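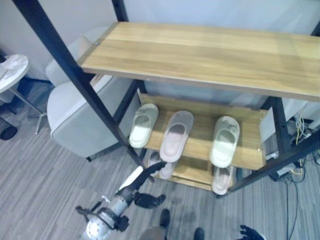

The carpet came out in March, Njoroge Simiyu wrote to his building manager, and from then on he could follow the upstairs neighbour from bed to kettle to front door. He did not claim the neighbour was loud. His complaint was that the floor was, and he wanted to know which number in the acoustic report would confirm it.

It is a fair question with an awkward answer. Airborne sound, such as speech or a television, reaches a floor through the air and has to push the slab into motion. A footfall skips that stage. The heel applies force directly to the structure, the structure bends, and the underside radiates the result into the room below. A concrete slab heavy enough to make a shouted argument inaudible may still pass a dropped spoon with very little loss.

Carpet deals with the spoon well. It lengthens the time over which the impact force is applied, and a longer, softer blow contains less high-frequency energy. Replace it with tile or timber bonded to the slab and the click comes back in full. For this reason many apartment by-laws require an underlay beneath any new hard floor, and most also require a test certificate.

The test uses a tapping machine, a box on short legs with a row of five steel hammers that fall in sequence, ten blows a second in all. It runs on the finished floor at several positions. In the room below, a meter records the sound pressure level in bands, with corrections for how reverberant that room is. The band levels are compared against a reference curve and reduced to one figure. Unlike the rating for a wall, a lower result is better.

Simiyu's report gave a result of 60 against a by-law limit of the same value, so the floor passed. Mwanahawa Bakilana, an acoustic consultant, was asked to review it and found no fault in the procedure.

"The machine was in the right places and the arithmetic was right," she says. "The certificate describes what steel hammers do to that floor. A person walking is a different source. The heel is heavier than the hammer, softer, and far slower."

The difference shows in the spectrum. Steel hammers on a bare hard surface excite the floor strongly up to 2000 hertz and beyond. Most of the energy in a walking adult's heel strike sits below 100 hertz, where a thin underlay does almost nothing and where the usual single-number rating does not look. Two floors can share a rating and sound nothing alike, one clicking and the other thudding.

Bakilana keeps a file of 1294 field tests from residential buildings, each logged with its floor build-up and, where there was one, the text of the complaint. The words residents choose are fairly consistent. "Tapping", "scraping" and "clacking" go with bonded tile on a bare slab. "Booming" and "thumping" go with lightweight timber joists, often in buildings where the rated result was comfortably inside the limit.

Underlays work as springs. The covering is the mass, the underlay is the spring, and above the natural frequency of the pair, vibration is progressively isolated. A softer or thicker spring lowers that frequency and widens the useful range. It also lets the covering deflect, and deflection cracks grout and opens click joints. Plustico, a maker of recycled rubber mat, sells a 17 millimetre grade for use under a screed, and does not recommend the same product directly beneath floating boards. Its competitor Aritmont supplies a thinner foam for that purpose, with correspondingly modest performance in the low bands.

Installation accounts for much of the spread between laboratory and site. The covering has to float on all sides. A skirting board pressed hard onto it, a line of grout against the wall, or one screw through the mat will carry vibration around the spring. Chepkoech Mwakyusa, a flooring contractor, uses a perimeter strip that is trimmed only after the covering is laid, with the joint closed in flexible sealant.

"If it gets trimmed first, somebody fills the gap with adhesive," she says. "Then you have paid for a mat and you are not getting one."

The remaining treatment is on the ceiling side. A plasterboard lining on resilient hangers, with insulation in the cavity, can reduce low-frequency impact noise provided the cavity is deep enough. A shallow one has its own resonance and may raise the level in exactly the band of the complaint. The owner below usually pays, and loses ceiling height.

Bakilana's review recommended exposing the perimeter of Simiyu's neighbour's floor before anything else was bought. Grout had been run tight to the wall along the hallway. It is to be raked out and replaced with sealant, and the tapping test repeated from the same positions.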